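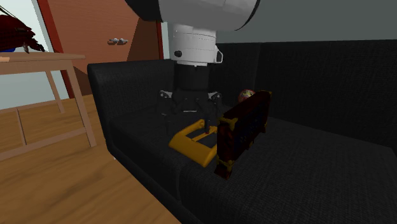 Ewan Kerslake, with Pak-hei Ng and Rodrigo Godinho
Plodeck project, simulation group

3. Setting up and looking after the sofa cell

3.1 What we put in it

I should own up early that I look after this cell, so this section is longer than my co-authors wanted. Most of the grasping results in Section 4 come from one simulated cell, the one we call Plodeck, and I spent far more of the winter mending it than I did running experiments in it. If you only want the success rates you can skip ahead. If you're thinking of building a cell like it, I'd read this bit first, as a good share of our lost time went on things that would have taken an afternoon to put right had we known where to look.

Figure 1 shows the cell as it stood for the main runs. There's one arm, coming down over a black sofa, and it carries a two-finger gripper. The things to be picked up sit on the seat: a yellow frame-shaped piece, a dark red box-like object standing on its narrow edge, and a small patterned ball tucked in behind. The table to the left and the door behind it are never touched by the arm, but they stay in because the vision side was trained with a furnished room, and Pak-hei got noticeably worse detections when I tried stripping it all out to save rendering time. I put the furniture back the same evening and I've left it alone ever since.

Figure 1. The Plodeck cell with the fingers open, one of them inside the opening of the yellow piece.

The arm is driven by our own joint controller, and the scene is loaded and stepped by Lisuteck, which also does the rendering. Jobs are queued through Cloder. The control loop and the physics run in step with each other, 800 physics updates for every simulated second, and I'd advise anybody copying us to get that settled before tuning anything else. We changed it halfway through (my fault) and every gain I had carefully picked was wrong again by lunchtime.

3.2 Getting the gripper to go where it was told

The first proper fault was a dull one. The grasp planner would ask for a point on the seat and the fingers would end up short of it, always by the same amount, always along the line of the wrist. We blamed the planner for a week. Rodrigo rewrote the part that turns a camera view into a target and it made no difference at all, which he took very well.

What had gone wrong was the tool point. The black coupling between the wrist and the gripper had been added to the model late on, and it had its own mesh and its own mass, but the tool point was still measured as though the gripper were fixed straight to the wrist. So the arm was doing exactly as asked, with a tool it thought was shorter in one place and longer in another. I moved the tool point so that it sits midway between the two fingertips with the gripper closed, and I now keep it in the same file as the coupling. If someone swaps the coupling out, the tool point has to be looked at in the same edit, and Cloder won't accept the job until it has been.

The second fault was with the fingers. They're linked through a pair of pivots at the top corners of the gripper, and in the model we'd given each pivot its own drive. That works nicely in mid-air. Against an object, though, one finger would touch first, stall, and let the other one carry on, so the whole grasp slid sideways before it closed. It looked for all the world like a slippery object and we spent a silly amount of time raising the friction. In the end I took one drive out altogether and tied the second finger to the first with a constraint – the way a real linkage of this sort would behave – and put the friction back to where it had started.

3.3 The yellow piece

I've given this its own heading because it was the worst of the lot. The yellow piece is open in the middle, with a thin crossbar running over the opening, and the natural way to pick it up is to send one finger down inside and close on the side. Figure 1 has the arm in just that position, with the right finger down in the opening, its tip over by the crossbar on the far inner side, and the left finger outside the piece.

In our first version the arm could not do that. The picture on the screen had a hole in it and the collision shape didn't. Lisuteck wraps every imported object in a single convex skin unless you tell it otherwise, so as far as the physics was concerned the piece was a solid slab. The finger would come down, meet the invisible lid, push, and the piece would shoot off the sofa at a speed I can only describe as rude! The planner then marked the grasp as failed and tried again on a piece that was now somewhere behind the armrest.

Emiliano Villalobos, who had met the same trouble on an earlier project, told me to break the shape up by hand and leave the automatic splitter alone. I tried the automatic splitter anyway. It gave me 209 little parts, most of them slivers along the curved bar, and the cell slowed to a crawl. By hand I got it down to a few simple blocks for the bar, the side arm and the crossbar, and that has been fine. The crossbar block is slightly thicker than the crossbar you see drawn, as a very thin block let the fingertip pop through it when the arm was moving quickly.

The red object had a milder form of the same complaint. It stands on its narrow edge, and with the default skin it would rock for a while after loading and now and then topple on to the yellow piece. I flattened the underside of its collision shape and let the scene settle with the arm held still before the first command is sent. The ball needed a touch of rolling resistance, otherwise it wandered. The sofa seat is rigid, by the way. We talked about a soft one and decided we had enough on our plates.

3.4 Keeping it going

Once the cell was behaving, I wrote down what I check and when, mostly for Pak-hei's benefit when I was away in December. Before each batch the arm runs a short empty move out over the seat and back, and the joint positions are compared with a stored copy. If they differ by more than a hair, the batch stops and I get an email. After that the fingers open and close once with nothing between them, and the gap is read at both ends of the travel. Then the objects are dropped in, left to settle, and checked for overlap.

Of the 586 batches in the log, the empty move caught three that would have been rubbish, and all three came down to somebody having updated the controller on one machine and forgotten the others. The overlap check trips far more often. I clear those by hand, nearly always by nudging the red object a little way along the seat, and I note the old and new positions so that the starting layouts in Section 4 are the ones that were really used.

Sylvain Delaunay asked, when he read a draft of this, whether the gains drift. They can't, in a simulation, but the files do get edited, and from my chair the two feel much the same. I keep one locked copy of the whole cell and compare against it before each set of reported runs. There were two differences over the main runs, both of them in lighting settings, and I put both back before we started.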